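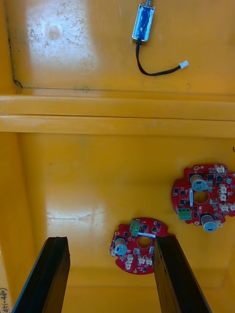 I should say up front that I only went to Guillot's for a doorbell.

Mine had died in December, and I'd been living like a person with no friends ever since, which was only partly true. Guillot's is the surplus place on Judbridge Road, the one with the bins. Long yellow bins, all of them, with numbers on the sides in marker, and whatever was in the numbers when somebody wrote them is long gone. You might find 441 in there. You might find a bag of knobs.

"Solenoid," said Bernadette Millet, before I'd even opened my mouth. She's been behind that counter since the Lido was still a movie theater. "You want a solenoid. It hits the chime. Ding, lets go, dong."

"How do you know it's the doorbell?"

"You came in here and pressed the counter."

I had, too. I'd been poking it with one finger the whole time she was on the phone.

So I went and dug. I found a little one with a blue coil and a spring on the plunger, a black wire trailing off it and a white plug on the end, all of it sitting up on the yellow as if it had climbed out by itself. There were two round red circuit boards down below. I liked those even more, and I have no use for circuit boards at all (my sister says this is how it starts).

"Those are from the Bunelmont job," Bernadette said when I asked. "Elevators. We got 600 of them and sold 133."

"To who?"

"A man who made earrings."

I bought one solenoid and two boards, and she wrote me a receipt by hand, number 1104, and told me the voltage was my own business. I walked home the long way, past the Lido, pushing the plunger in with my thumb and letting the spring shove it back out. Click. Click. A kid on the steps asked me what it was and I told him it was a doorbell, and he looked at it, and looked at me, and moved up a step.

It took me all evening! I stood on a kitchen chair with the chime cover in my teeth and got the wires wrong twice. Then I went out on the porch in my socks, shut the door behind me like a proper visitor, and pressed the button.

Ding, it went, somewhere in the hall. Dong.

I stood there grinning at my own front door, and then I tried the handle, and it was locked. So I rang again.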